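**Ticket: Playout drops to slate during member submissions block**
Channel: Tunstall Community TV, cable and web stream
Priority: medium
Status: open, workaround in place

**Reported**

Saturday evening block, documentary shorts. The channel cut to the station slate for 14 seconds at the start of the second short, then joined the program late. Same fault on the web stream, so it is upstream of both encoders. Audio and picture returned together.

**Environment**

- Playout server: Tara
- Scheduler: Zastby, nightly import from the submissions folder
- Transcoder: Illance, house profile, 2,000 kbps proxy plus air master

**Log, playout side**

```
WARN cue: asset not ready, retry in 200 ms
WARN cue: retry limit reached
INFO fallback: slate
INFO cue: asset ready, joining in progress
```

**Checks**

1. Replayed the air master from local disk. Plays clean from the first frame.
2. Replayed it from shared storage. Cue fails two times in five.
3. Compared the file header with a short that aired correctly. The failing file has its index at the end, so Tara has to read the whole file before it can cue.
4. Pulled the job log Illance wrote for the upload batch. All jobs finished without errors.

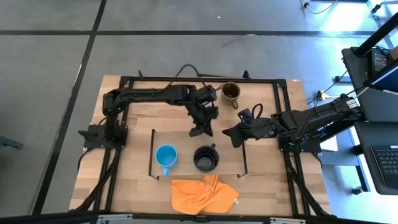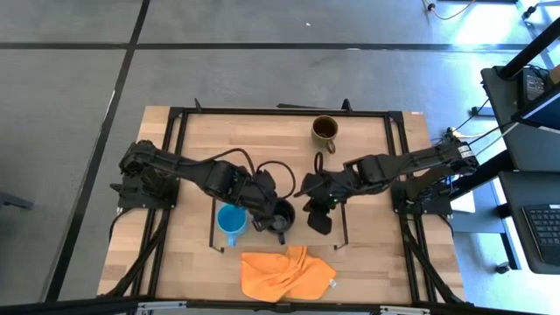
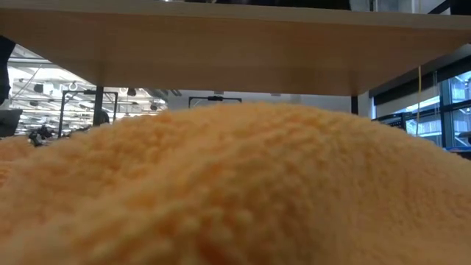
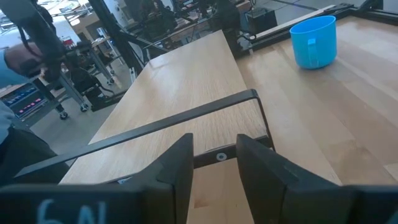 5. Opened the Illance profile. "Move index to front" is off. It was on in the backup copy of the profile, so it was cleared at or after the last upgrade.
6. Searched the schedule for other masters made with the current profile. Several are booked in the late block.

**Workaround**

Cue timeout on Tara raised to 400 retries. Affected masters copied to local disk before air. No slate events in the late block.

**Still to do**

- Turn the index option back on and save the profile under a new name. The old name gets overwritten on upgrade.
- Re-wrap the affected masters. No re-encode needed.
- Have Zastby reject any master with the index at the end. The import currently checks duration and audio level only.
- Put the cue timeout back to its previous value when the re-wraps are done.

Leave this ticket open until the next submissions block has aired from shared storage.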